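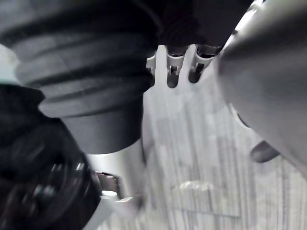
How long do I let the Brondeck water softener run before I drink from the tap?

Give it 11 minutes with the cold tap wide open. I go by my kitchen clock!

Setting the hardness

1. Hold the menu button for 3 seconds, until the number blinks.
2. Type in your hardness. Mine's 7 (lucky me, my neighbor Seren has it way worse).
3. Press save, then close the lid.

Note: It asks for a code the first time. Mine came set to 2389.

Caution: Don't pour salt in above the fill line. I did that in May and spent the evening scooping it back out with a soup ladle.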